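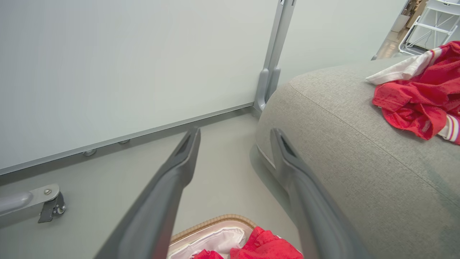

Room layout, sofa end. Panel with support post at left, gray fabric sofa at right.

December. Notebook entry, furnishing and textile room. Kept by Eckhard Fröhlich.

Purpose of the entry: to record the position of the sofa and panel, and to set down the sorting procedure for the red garments for colleagues using the room next.

1. Layout

The pale panel remains on its own small metal feet, with the upright post at the end nearest the sofa. The passage between panel and sofa is to be kept at 500 mm. Colleagues are asked to measure at floor level, at the lower front of the sofa. The arm is rounded, and a reading taken higher up gives a different figure.

The wheeled stand beside the panel may be moved when required. It should be returned to the same side at the end of the day, with its leg clear of the passage.

The sofa is the light gray one supplied by Nogueira. The upholstery is a fine weave with a raised seam along the top of the arm. The seam catches knitted items if they are dragged across it. Garments are therefore to be lifted onto the sofa and lifted off again. The Drinditz chair cover had the same fault and was withdrawn in the spring.

The floor was swept at 8 a.m. No wax is to be used on this floor. The Horico cleaner is kept in the cupboard and is diluted 28 ml to 1000 ml of water.

2. Garments

The red garments with white trim are to be handled one at a time. Each is picked up near the middle, allowed to hang, and checked along the trim for pulled threads before it is put down. Striped banding is checked on both faces.

Items awaiting a check stay on the sofa. Items that have passed go into the lined wicker basket, trim side up. Items with a fault go to the shelf with a slip stating the fault and its location on the garment. Please write "cuff," "hem" or "edge" on the slip. The word "damaged" alone was used several times last month and the repair desk had to inspect each piece again.
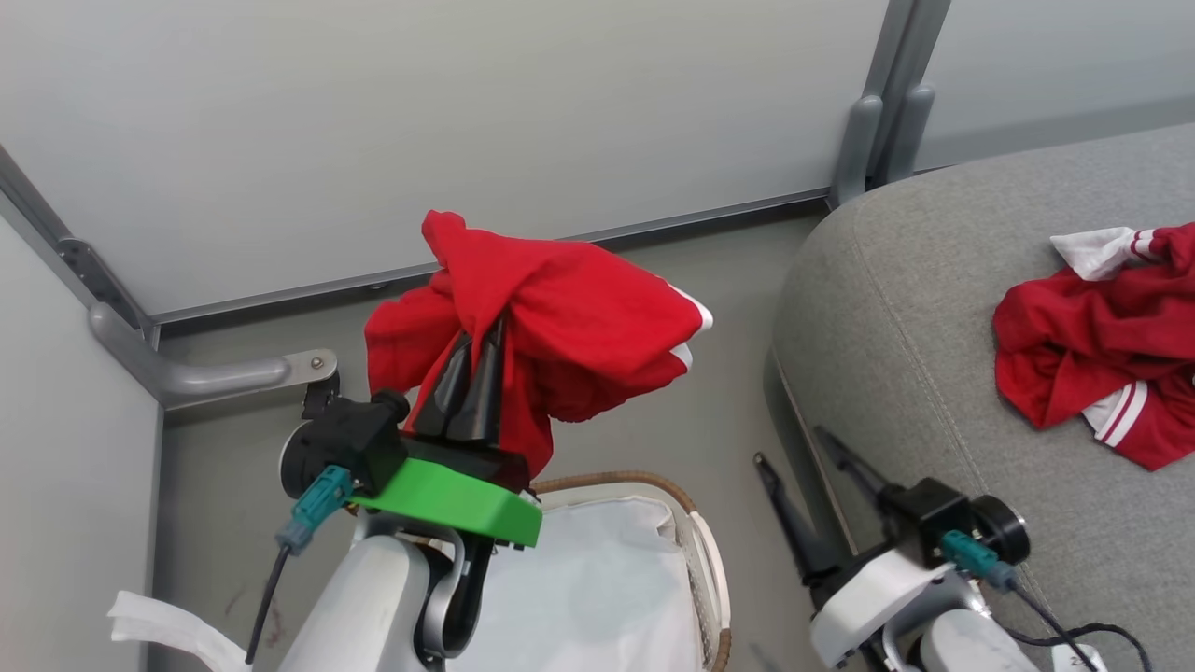
Red garment with white trim held up above the lined basket level; second red garment on the gray upholstery.

3. Remarks

The white liner is to stay in the basket whenever garments are placed in it. Bare wicker is hard on the knit. The liner is washed separately from anything red. A spare, marked Jirkero on the hem, is stored with the table linens.

Crumpled items should not be pressed before inspection, as pressing flattens pulled threads and they are then missed. Pressing is carried out after the slip has been written or the item has been passed.

The question of folding was raised again. The current instruction is to fold sleeves inward first, then once across the body. The alternative, rolling, saves room in the basket but leaves the cuffs out of sight. No change is made for the present.

4. Open points

Replacement liner of heavier cotton: price requested, no reply yet.
Tape mark on floor for the sofa front: to be applied Sunday, when the room is closed.
Slips: stock is low, reorder.

E. Fröhlich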